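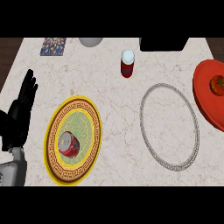 Figure 3. Computer-rendered view of a robot arm with a black multi-fingered hand and a white marble countertop.

4.2 Narration and viewer recall

The second part of the study looked at how spoken narration affects what people remember from a feature documentary. We used Hokora, a film about the upkeep of small roadside shrines in four mountain villages. It was chosen for two reasons. Few viewers in our sample could have seen it before, and the director, Kazimiera Kurek, had kept two finished cuts. The first has a narrator through most of its length. The second has the same shots in the same order, with only location sound and the voices of the villagers.

Both cuts were shown in Bragança in June, on different evenings and in the same hall. Tickets were free and people did not know which cut they would see. Of the 200 seats set aside for the study, 152 were taken by viewers who filled in both questionnaires, the first right after the screening and the second 3 weeks later by mail. Viewers who left before the end or returned only one form were dropped from the analysis.

The questionnaire had an open part and a closed part. In the open part viewers wrote down any moments they remembered, in any order and in their own words. Two coders then marked each answer as a place, a person, an action or a spoken statement. Where the coders did not agree, the answer was read again by a third person and her decision was kept. The closed part asked for facts that could be learned from either cut, such as which season the roof repairs took place in and who carried the timber up the hill.

Right after the screening, viewers of the narrated cut did better on the closed part. This was expected, as the narrator repeats several of the facts that were asked for. By the time of the mailed form the gap had mostly closed. The open answers went the other way. Viewers of the cut without narration wrote more about people and actions, and they often described a long shot of an old man sweeping steps, a shot that the narrated group seldom mentioned. In the narrated cut, the same shot is covered by a passage on the history of the valley.

Some care is needed in reading these results. The villagers speak in dialect and both cuts carried subtitles, so the viewers without narration still had a good deal of text to follow. The two audiences also differed in age - the second evening drew more students - and we did not have enough older viewers in that group to compare them by age. The earlier test with Stuva, described in Section 4.1, used a shorter film and only the closed questions, so the open answers reported for Hokora have nothing to be set against yet. The Grullcombe screenings, which use the same two forms, are taken up in Section 4.3.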